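Meeting Room Reset Assistant (part-time), Irley
Lollham Workspace Services

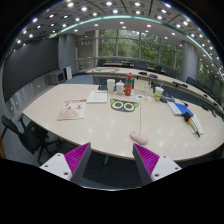

Lollham runs shared meeting rooms at the Irley site and needs one assistant for the afternoon reset round. Hours are 20 per week, starting at 2 pm.

Duties:
Clear conference tables between bookings. Cups, mugs and bottles go to the kitchen point on the same floor.
Return magazines and booklets to the rack in reception.
Log personal items left behind (computer mice, chargers, stationery) and bag them with the room number. Items are held for 60 days.
Wipe tabletops, including the seams, with the cleaner supplied.
Report damaged furniture on form 61.

Requirements: able to stand for a full shift and to keep a written log in English. Previous cleaning or facilities work is useful but not required. Training takes place in July.

Apply through the Lollham site office, quoting "Irley reset". Applicants from the Zorkska building may apply for a transfer on the same form.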